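Wovari Users Forum > Data collection > Coffee task: how many demos before you give up?

gireck_lad
Posted September 18, 2026

We're at 105 demos of the coffee task and the policy still treats the carafe handle as a rumour. Two arms in the room, everything teleoperated, coffee maker in the same spot the whole time. Azadeh Babaei (my supervisor, patient woman) wants another 47 before we touch the training settings. I think we're feeding it the same demo over and over. Views from this morning:
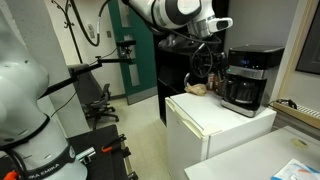
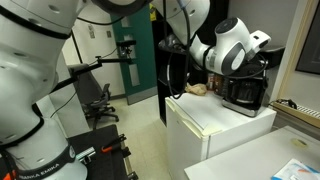
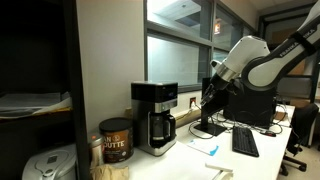
Re: Coffee task

sellport_refugee
Same spot the whole time is your problem, surely. It's learnt a place on a fridge. Slide the machine a hand's width either way and watch it pour its heart out over nothing.

Re: Coffee task

tin_whisk
Disagree. We shuffled everything from day one in August and got a policy that was equally bad everywhere. Get it working in one place first, then move things.
Also your carafe is glass with a black handle against a black machine. I'd struggle with that before nine in the morning as well. Put some coloured tape round the handle.

Re: Coffee task

sellport_refugee
Tape on the handle and then you've trained a tape finder.

Re: Coffee task

tin_whisk
A tape finder that makes coffee. I'd take it.

Re: Coffee task

gireck_lad
No tape, Azadeh has views on tape. What about the paper bag and the tins? I'd been leaving them out on purpose so it gets used to clutter.

Re: Coffee task

mo_in_azimi
Leave them, but move them between demos. Clutter that never shifts is furniture.
And who's driving? We had 8 operators and could tell them apart from the gripper paths alone. One of them went for every handle as if it owed him money. We binned 2 days of his and the success rate went up.

Re: Coffee task

gireck_lad
Just me driving. So all the bad habits are mine.

Re: Coffee task

sellport_refugee
Then get someone else on the controls before you record another 47 of you.

Re: Coffee task

tin_whisk
Fine, that I agree with. Still say tape.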